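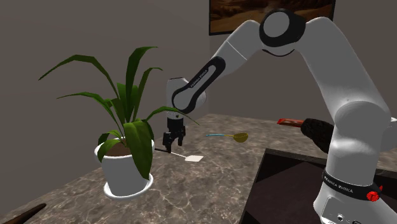
Ro-un Yang asked me why a robot can win against a chess champion but cannot clear the table after dinner. I like this question very much, and I have heard it from many children. So I will try to answer it carefully, with the help of a spatula and a ladle.

First, think about what you do when your mother says, "Please put the spatula in the drawer." You look at the counter, you see the spatula, you take it, and you walk to the drawer. It takes maybe two seconds of thinking, or none. But your brain has done a lot of work. It has found the spatula between all other things. It has decided where to hold it. It has told your fingers how strong they must press.

A robot must do all these steps too, and each one can go wrong.

Step one: finding the thing

The picture is made by a computer. It is a kitchen inside a simulation, a bit like a video game. There is a spatula with a dark handle lying on a counter with brown, gray and black patches. Dark on dark! Your eyes can follow the handle easily, because you have seen many spatulas in your life. A robot gets only small colored dots from its camera, and it must decide which dots are handle and which dots are counter. The blade is easier, because it is almost white.

The plant also makes trouble. One leaf comes in front of the gripper. If you play hide and seek behind a plant, your friend can still guess that the rest of you is there. A robot must learn to guess this also.

Step two: holding the thing

The arm has only two fingers. Try it yourself: use just your thumb and one finger, and pick up a spoon from the table. If you hold it in the middle, it stays quite level. If you hold it at the very end, the heavy side wants to turn down. A ladle is more difficult again, because its bowl is big and round and the handle is thin.

Now put on a thick winter glove and try again with closed eyes. Many robots feel very little with their fingers, so for them it is a bit like this.

Step three: knowing what comes next

Is the ladle clean? Does it go in the drawer or in the sink? Does this family hang it on a hook? You know the answer for your home. In the home of your friend you would have to ask. A robot has the same problem in every new kitchen.

How do robots practice?

In the town of Wiltcombe there is a small workshop with the name Wimach, where Filippos Katsaros and Olga Goicoechea teach robot arms to tidy. They start inside a computer. A simulated ladle can fall on the floor 900 times and there is no noise and no dent. After each try, the computer puts everything back to a starting place, or moves it a little, so that the robot does not learn only one position by heart.

Then the real arm has its turn. I visited them in August, and I watched it put spoons in a box for 30 minutes. Most of the spoons went in. One went under the box, and I still do not understand how. Olga wrote it down in her notebook and gave the arm the next spoon.

In a simulation, the metal is never greasy and the light is always the same. In a real kitchen the sun comes in the window, somebody has spilled soup, and the cat walks by. A skill which looks perfect in the computer can become quite bad on a real table. The people who work with robots must then change the lessons and start again.

So, can machines do chores yet?

Some chores, yes. A dishwasher washes dishes very well, but somebody has to fill it. A robot vacuum cleans a flat floor, but it may get stuck on a sock. These machines have one job each, and they do it in a place that is made easy for them.

Shops and factories are similar. If 200 boxes are the same size and come always to the same spot, a robot arm can move them all day. If every box is different, and one is open, and one is soft, the work becomes much harder.

A machine that can tidy any kitchen, with any spatula, is still something people are working on. I do not know how many years it will take, and I would be careful with everybody who gives you an exact number.

Something to try at home

Ask a grown-up to put a few kitchen tools on the table, nothing sharp. Close your eyes. Your friend is now the programmer and must tell you with words how to pick up the spoon: "Hand to the left. Lower. Stop. Close your fingers." You may do only what the words say, nothing more. Then change places.

When Stamatia Kyriakidis tried this with her class in Atthorpe, the first pair needed 14 instructions for one wooden spoon, and then they dropped it.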